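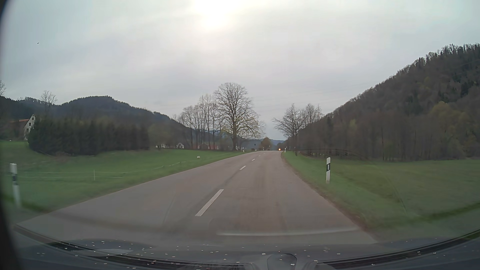

件名: Re: 冬の長距離ライド、補給と膝の冷えについて
日付: 23/11/2025

みなさん、こんばんは。朝練組の末席です。

先日の投稿、うれしくて三回読みました。冬のブルベの話がこのリストに出てくると、それだけで来週の予定を組み直したくなります。長くなりますが、引用しながら返信させてください。

> はじめまして。秋に初めて200kmを完走し、次は12月の300kmに
> 申し込もうか迷っている者です。
> 困っていることが二つあります。
> 一つは補給で、後半になると甘いものをまったく受け付けなくなり、
> 最後の40kmはほぼ水だけで帰ってきました。
> もう一つは膝です。気温が一桁になると、休憩のあと走り出した
> ときに右膝の外側が痛みます。しばらく漕ぐと消えます。
> バイクはWurnudierの旧型、タイヤは28cです。
> 冬を走っている方の経験を伺えたら助かります。

まず、200km完走おめでとうございます!最後の40kmを水だけで帰ってきたというのは、褒めていいのか叱るべきなのか迷いますが、脚はもう十分にあるということだと思います。

補給について。
甘いものが入らなくなるのは私もまったく同じで、初めての300では171km地点のコンビニの前で羊羹を握ったまま固まっていました(結局そのまま持ち帰りました)。それ以来、前半から塩気のあるものを混ぜています。おにぎりは鮭か昆布、半分ずつ食べて残りは背中のポケットへ。夜になったらカップの味噌汁かコーンスープ。温かい汁物をゆっくり飲むと、その次の一時間くらいは普通に食べられるようになる気がします。味噌汁の偉大さについてはいくらでも書けるのですが、ここでは我慢します。

量のほうは、一時間ごとに何か口に入れる、とだけ決めています。以前は紙に細かく書いて、一日の目安を4,000キロカロリーなどと計算していました。でも走っている最中は足し算ができないんですよね。いまはサイコンのアラームが鳴ったら食べる、それだけです。おなかが空いていなくても一口かじる。地味ですが、後半がずいぶん違いました。

水も冬は忘れがちです。喉が渇かないのでボトルが減らず、夜にトイレの間隔がやけに長いなと思ったら、たいてい飲んでいません。私は片方を保温ボトルにして、薄いほうじ茶を入れています。

> 気温が一桁になると、休憩のあと走り出したときに右膝の外側が
> 痛みます。しばらく漕ぐと消えます。

医者ではないので、痛みが続くようなら申し込みの前に診てもらってください。そのうえで私の場合の話ですが、似た痛みがあった頃は休憩が長すぎました。店内の暖房で汗が引いて、外に出て一気に冷えて、そこから重いギアで踏む。これを毎回やっていたわけです。いまは、

・休憩は短めに、回数を多めに
・店を出る前にウインドブレーカーを着てしまう
・走り出しの2kmは、笑われるくらい軽いギアで回す

という形に落ち着きました。特に三つ目は効きました。追い越されても気にしない。むしろ追い越していく人の後ろ姿を見て「いいテールライトだなあ」と思っているくらいがちょうどいいです。

膝のウォーマーは、Vidarの裏起毛のものを三シーズン使っています。洗濯で少し縮みましたが、ずり落ちなくなってかえって好きです。レッグウォーマー派の方も多いと思うので、ほかの方のご意見もぜひ。クリートの角度は左右で違っていて当たり前なので、右だけ痛むのなら一度見てもらうといいと思います。私は右をほんの少しつま先外向きにしたら楽になりました。逆に痛くなる人もいるので、動かすときは一度に少しだけ、元の位置に印をつけてからどうぞ。

タイヤの28cは、フレームに入るのならそのままで十分です。空気圧だけ、夏より少し落としてみてください。手のひらの疲れ方が変わります。

それから、これは聞かれていないのに書いてしまうのですが、夜の装備を早めに試しておくのを強くおすすめします!12月の300kmは、スタートもゴールも暗いです。街灯のない区間に入ると、自分のライトが照らす路面だけが世界になります。最初は心細いのに、慣れるとあの時間がいちばん好きになるんです。遠くにぽつんと灯りが見えて、対向車か、先行の参加者か、民家か、と考えながら登っていく。あの感じを知らないまま冬を終えるのは本当にもったいない。

前照灯は二つ、電池は種類を揃えておくと予備が一つの袋で済みます。寒いと電池の持ちが目に見えて悪くなるので、予備はサドルバッグの奥より体に近いポケットへ。反射ベストは、ウインドブレーカーの上から着られる大きさかどうか、家で全部着込んで確かめてください。私は一度、スタート地点でファスナーが閉まらず、しばらく一人で格闘しました。

ルートについても少し。Chaudharyのコースは獲得標高のわりに緩い登りが長く続くので、初めての300に向いていると思います。Hudthorpeのほうは前半が楽で、つい飛ばして後半に泣くコースです(泣きました)。もし迷っているなら前者を推します。折り返しのあとに店のない区間がありますから、その手前で必ずボトルを満たしてください。参加記をまとめたものが手元にあるので、必要ならリストに流します。

申し込むかどうかは、膝と相談しながらで大丈夫です。DNFも立派な経験で、私は最初の冬に二回しました。輪行袋の畳み方だけがやたらと上達しました。

もし走ることになったら、何を食べたか、どこで寒かったか、ぜひここに書いてください。そういう報告を読むのが冬の楽しみなのです。

ほかのみなさんにも質問です。手袋の重ね方、どうしていますか。薄手の上に防風のものを重ねているのですが、変速のときに指先がもたついて、毎年なんとかしたいと思いながら春になっています。よい組み合わせがあったら教えてください。

では、また朝の橋の上で。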